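Right, I've been promising a thread on brown paper for months and the new roll arrived this morning, so let's go. Plain brown paper, the kind on a big roll. I love it so much.

The roll is 300 metres long and I carried it up from the car on my shoulder like a rug. It lives behind the kitchen door. The last one did us four years and that included two house moves.

First thing to know: it has a shiny side and a dull side. Most people wrap with the shiny side out. I go dull side out for presents, it takes pencil and paint so much better, and the string grips.

Second thing: weight. The very thin stuff is fine for stuffing round mugs but it tears the minute you fold it over a corner. Get the heavier one if you can only have one. I buy mine from Cheetham, the packaging place behind the station, and you can ask to feel a sheet before you pay (please do, they don't mind at all).

School books! My mum covered every exercise book we owned and I've carried it on. I did 66 of them one September for my niece's class and my thumbs were never the same, but they looked GLORIOUS in a stack.

Method for books: open the book flat, cut with a hand's width spare all round, crease top and bottom first, then slide the covers into the side flaps. No tape anywhere near the book. Close it before you make the last crease or the cover won't shut properly.

Dress patterns. If you trace your patterns onto tissue you'll know the heartbreak of it ripping at the armhole. Trace onto brown paper, punch a hole in the corner and hang them all off one hook. I have a skirt pattern from when I was nineteen that's still crisp.

Drawer liners. Cut to size, fold a narrow hem at the front edge. A few drops of lavender oil on the underside if you like that sort of thing – I do, my other half says the socks smell like an aunt.

Someone always asks about the iron. Yes! You can iron it! Low heat, no steam, dull side up. I smooth out every sheet that comes round a parcel and flatten it under the big atlas overnight.

Candle wax on a tablecloth: scrape off what you can, brown paper over the spot, warm iron, and watch the wax come up into the paper. Move to a clean bit and go again. The most satisfying job in the house, I would do it for a living.

Potato prints. We did all the wrapping last December with half a potato and white emulsion. Stars, mostly, plus one that was meant to be a reindeer. Let it dry flat on the landing and warn everybody.

And my favourite, which is simply covering a table with it. Big lunch, craft afternoon, mending something fiddly, doesn't matter. Roll it out, tape it underneath, put a pot of pencils in the middle for the children. Small parts show up beautifully against that colour too.

A table in brown paper:
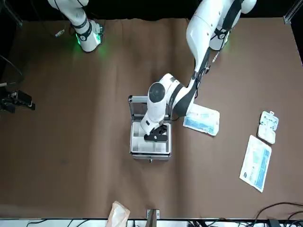
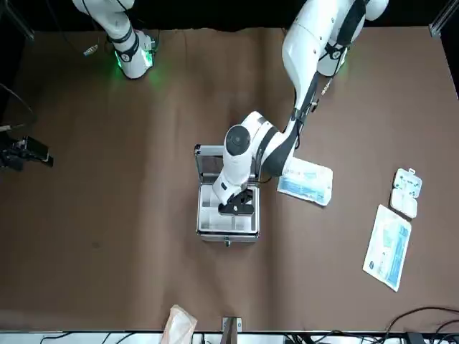

Lise Kowalchuk
@lisekowalchuk · October · thread, continued

A few answers now that the replies have woken up. No, I wouldn't leave it under a hot dish by itself, put a trivet down. And red wine goes straight through, so have something under it if your table is a nice one.

Yes, it can go in the compost! Tear it up small and scrunch it, and take off the tape first. Not the sort with a plasticky coating. Mine disappears by spring.

For string I use plain cotton. Jute looks lovely and sheds all over a dark jumper.

Next up is envelopes out of old maps, if anyone wants that? I've got a whole shoebox of them ready. Send me your paper tricks in the meantime, especially anything for the offcuts, I have a LOT of offcuts.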